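Speaker notes -- How a slot game pays, and how to keep your evening

Slide 1. Good evening, thank you for coming on a Saturday. I play slots as a hobby for many years, small stakes only. Tonight I speak about one thing, the paytable. Ask questions at any time.

Slide 2. Start with the word "volatility". A game with low volatility pays often and pays little. A game with high volatility can be silent for a long time. My two games for this talk are Furna and Proltberg. (Ask who has played one of them. Wait for hands.)

Slide 3. My own log. I wrote down 3,869 spins on Furna, all at the lowest bet. The bonus came 108 times. Say slowly: this is my log, it is not a promise. The next spin does not know about the spins before it. 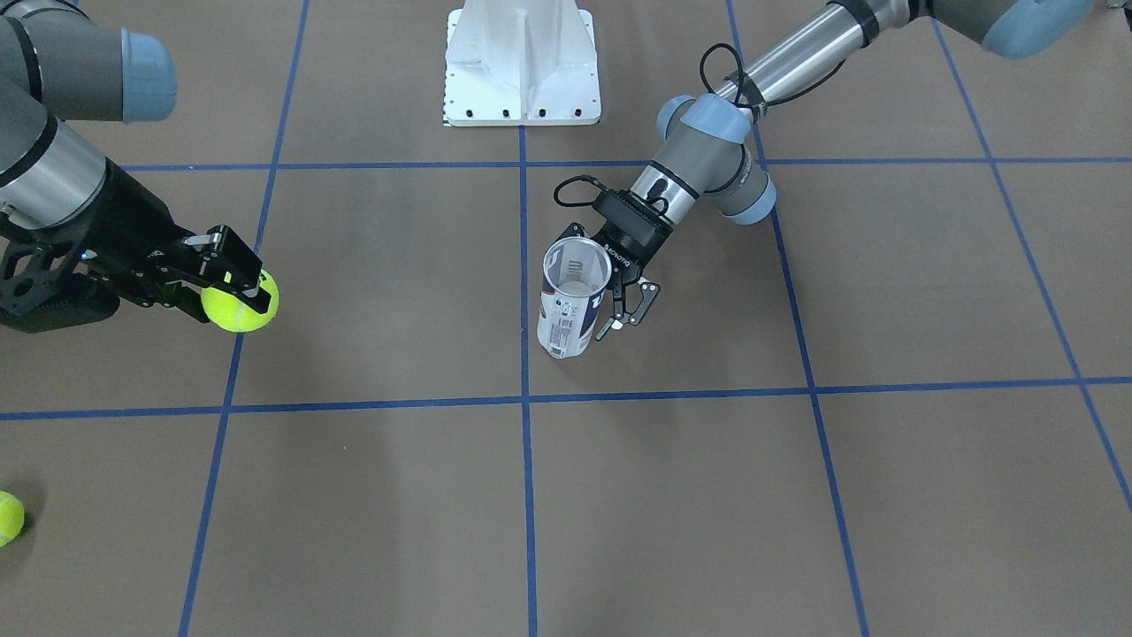

Slide 4. Reels and rows come next, and many beginners mix them up. A reel goes down, a row goes across. Think of blue tape on brown paper, like on the slide: the strips across make the rows, and between the strips that run down you have the reels. Each large rectangle is one place for one symbol. Proltberg has 6 reels, so the paytable is longer, and you must read how many matching symbols you need. Do not hurry here. Last time I lost half of the room at this point.

Slide 5. Paylines or "ways". On Te Moana the symbols must follow a fixed line. On Banari they only need to be on neighboring reels, starting from the left. Same symbols, different result -- people get angry about this, but it is written in the help page.

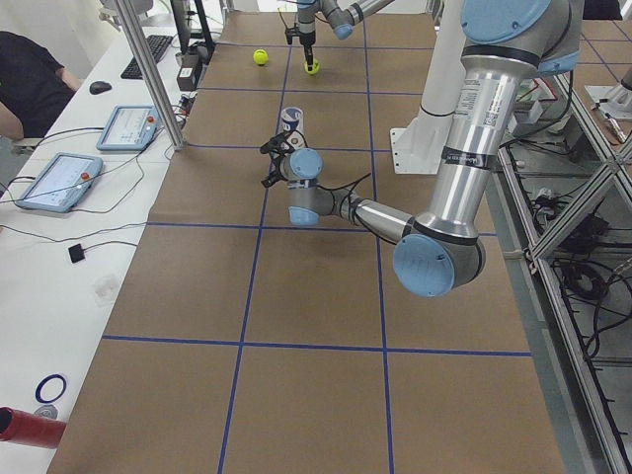

Slide 6: Brown table, dark blue tape, two robot arms.

Read the bet line before the first spin. "Bet" can mean per line or total. Tell the story of my first evening on Te Moana, when I thought I was betting one coin and it was one coin on each line. (Short version, two minutes.)

Slide 7. Budget. I decide the amount at home and I bring only this. When it is gone, I drink my coffee and watch the others. If somebody finds it hard to stop, please say where the help line cards are -- on the table next to the door.

Questions until nine. Then the room must be closed.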